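# Session 6: Gathering examples for the small-parts task

Please read these notes before you come to the lab. They continue from Session 5, where we talked about what a learned policy is and why it needs demonstrations. Today we do not train anything. We only collect, and we try to collect in such a way that the training next week is worth the electricity.

In the notes I use three names. **Serari** is the arm with its two-finger gripper and the wrist camera. **Kotian** is the recording program on the lab computer. **Skikach** is the folder structure where the finished episodes are stored. If you worked with the older version of Kotian in the fall, be careful, the key for "discard" is now in a different place.

## 6.1 What is one example

One example, or *episode*, is one complete attempt at the task by a human operator who moves the arm by remote control. It has a beginning, an end and a written instruction. Between the beginning and the end, Kotian saves the following things at every step:

- the picture from the wrist camera
- the picture from the fixed camera at the side
- the joint positions of the arm
- the opening of the gripper
- the command which the operator gave

The last two are easily confused. The opening of the gripper is what the gripper has. The command is what the operator wants. When the fingers close on a hard part, the command goes on to "closed" but the fingers stop earlier, at the width of the part. The difference between the two numbers tells the policy that something is held. If you save only one of them, this information is lost, and last year one group had to repeat all their work for this reason.

The written instruction is one short sentence, for example "pick up the nail" or "pick up one hex nut". Write it before you start the episode. If you write it after, you will be tempted to describe what you did and not what you were asked to do.

## 6.2 Why small parts

The task in this course is to take one piece of metal hardware from a blue plastic tray. It looks like a simple task. It contains, however, most of the difficulties we want to discuss.

First, the parts are small in relation to the fingers. A finger tip can hide the part completely in the last moment before the grasp, and this is exactly the moment when the policy needs to see it. Second, metal reflects. The head of a nail can be a bright disc from one angle and almost disappear from another. Third, the tray reflects too, and its floor can turn nearly white under the ceiling light. Fourth, the surface under the tray is black with white veins, and some of the thin veins look, for a camera, not so different from a thin piece of metal.
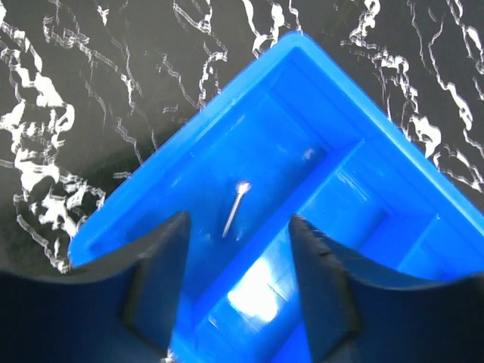 A long thin part must be grasped across its length. This means that the operator has to turn the wrist before going down, and should do the turning while there is still free space under the fingers. Many beginners go down first and turn afterwards. Then the finger tips scratch along the plastic, the part is pushed to the wall, and from the wall it is much harder to lift.

I recommend the following order of movements:

1. Move above the part at a comfortable height.
2. Turn the wrist until the line between the two finger tips crosses the long direction of the part.
3. Open the gripper only as much as necessary.
4. Go down slowly and straight.
5. Close, wait for a moment, lift.

The waiting in step 5 is short, but please do it. If you close and lift in the same motion, the policy learns to lift with fingers which are not yet closed. We have seen this with the first Clolano model, which made a very elegant movement and brought up nothing.

## 6.3 How many, and how different

Each group collects 218 episodes. The number comes from the lab time we have, there is no theory behind it. Of these, 40 are put aside and are never used in training. You choose the 40 before you look at any result, and you write the list in the group file.

More important than the number is the variety. Suppose you place the nail always at the same position, and you record all your episodes like this. The policy will reach a very low error on the training set. It has perhaps learned only one path through the air, and it does not need the camera at all. Move the nail by the width of a finger and you will see it.

What should change from episode to episode:

- the position of the part in the compartment
- the direction in which it lies
- the angle of the tray on the surface
- the starting position of the arm
- the kind of part

What should stay the same during one collecting session:

- the camera mounting and its focus
- the speed limit of the arm
- the wording of the instruction for the same goal
- the lamp settings

Some of you will ask why the light is in the second list. In a bigger project we would vary the light too. With our small number of episodes it is better to vary fewer things and cover them well. I am ready to be convinced otherwise, and if your group wants to vary the light in a separate set, tell me and we can find extra time in March.

Please do not vary things by feeling. People believe that they place objects at random, but they have favorite places, usually the middle. Kotian can give you a random position and angle before each episode. The key is `R`. Use it also when the suggestion is inconvenient, and especially then.

## 6.4 Mixed compartments

In the second half of the session we work with several kinds of hardware in the same tray, sorted by compartment. This changes the problem. With one nail, the policy must answer "where is it?". With a filled tray it must also answer "which one?", and the answer has to come from the instruction.

For the compartments with several equal parts, the instruction says "one hex nut" or "one slot nut". It does not say which of them. The operator is then free to choose, and this freedom is a problem in the data. If on one day you take always the nearest nut and on the other day always the one with the most free space around it, the policy receives two different teachers. It may go to a point in the middle between two nuts and close there.

Our rule for this course: **take the part which has the most free space on both sides for the fingers.** If two are equal, take the one nearer to the gripper. The rule is not the best possible rule, but everybody in the group must follow the same one.
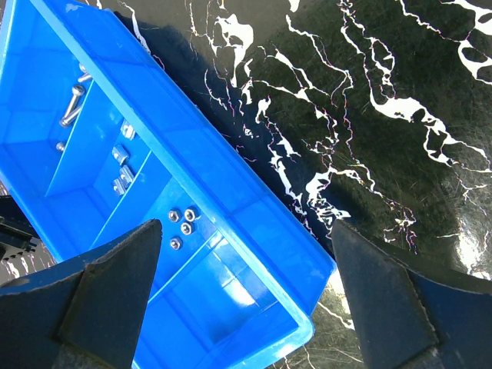 *Figure 6.2. Sorted tray seen from the wrist camera: bolts toward the top left, then slot nuts, then hex nuts.*

When parts touch or overlap, like two of the slot nuts in the figure, there is a temptation to separate them by hand before the episode. Do not separate them. Overlapping parts will appear also when the policy runs alone. If the rule above sends you to another part, good. If it sends you into the pile, then try it, and if you lift two parts together, finish the episode and mark it as described in 6.5.

Bolts need one more remark. A bolt with a head is heavier on one side. Grasp it near the head, otherwise it turns between the fingers during the lift and the head hangs down. It is still a successful pick by our definition, but the next task in the course is placing, and there you will regret it.

## 6.5 Marking the episodes

After each episode Kotian asks for a mark. There are 3 marks:

| Mark | Meaning | Used in training |
|---|---|---|
| `good` | One correct part lifted clear of the tray, smooth movement | yes |
| `recovered` | The first try failed, the operator corrected, the correct part was lifted | yes |
| `bad` | Wrong part, two parts, part dropped, emergency stop, software problem | no |

The mark `recovered` is used too little by the students. Many of you feel that a failed first grasp is shameful and you press `bad`. But these episodes are valuable. A policy which has seen only perfect grasps does not know what to do after it has missed. It stands above the tray with closed fingers and waits. A few calm corrections in the data help very much against this.

There is a limit. If you need more than two corrections, mark the episode as `bad` and start again. Long fights with one nut teach mainly hesitation.

Never delete an episode with the mark `bad`. It stays in Skikach, in the subfolder `rejected`, and you will need it for the homework.

## 6.6 Checks before and during the work

Before the first episode:

- [ ] Wipe the lens of the wrist camera with the soft cloth, not with your sleeve
- [ ] Look at both finger tips and write visible wear in the group file
- [ ] Open and close the gripper fully once, and compare the number in Kotian
- [ ] Check that the free disk space is more than what your session needs
- [ ] Record one test episode, play it back, and delete it

The test episode is the only one you are allowed to delete.

During the work, change the operator often. A tired operator becomes slower at first, and later becomes careless, and both can be seen in the data. Write the initials of the operator for every episode. In the homework you will compare operators, and it is interesting to see how different the same grasp looks from two hands.

Play back an episode from time to time and watch it with the eyes of somebody who has only the pictures. Could you say from the wrist camera alone where the part is? If you could not, then the policy has a difficult life also. Strong glare on the tray floor is the most common cause. A small change of the approach angle often removes it.

## 6.7 Storage

Each episode gets one folder. The name contains the group letter, the running number and the mark. Do not rename folders by hand, because the index file does not follow the change. The shared disk has space for 1700 episodes from all the groups together, so please do not keep private copies there.

At the end of the session run `skikach check`. It looks for missing pictures, jumps in the time stamps and empty instructions. Warnings about time stamps in the first second of an episode can be ignored. All other warnings must be solved before you leave, while you still remember what happened.

## Homework for Session 7

1. Choose ten of your `good` episodes and draw the height of the gripper over time in one diagram. Mark the moment of closing. Where do the curves differ the most?
2. Look through your `rejected` folder and sort the failures by cause. Propose one change to the collecting rules which would have avoided the most frequent one.
3. Our rule in 6.4 prefers parts with free space. Explain what the policy may never learn from this, and how you would find it out in a test.
4. Write the instruction sentences you would need if the operator should be told exactly which of several equal parts to take. Try them on a person from another group before you hand them in.

Hand in one file per group, at most two pages plus the diagram. Reading for next time: chapter on action chunks in the course script, without the last section.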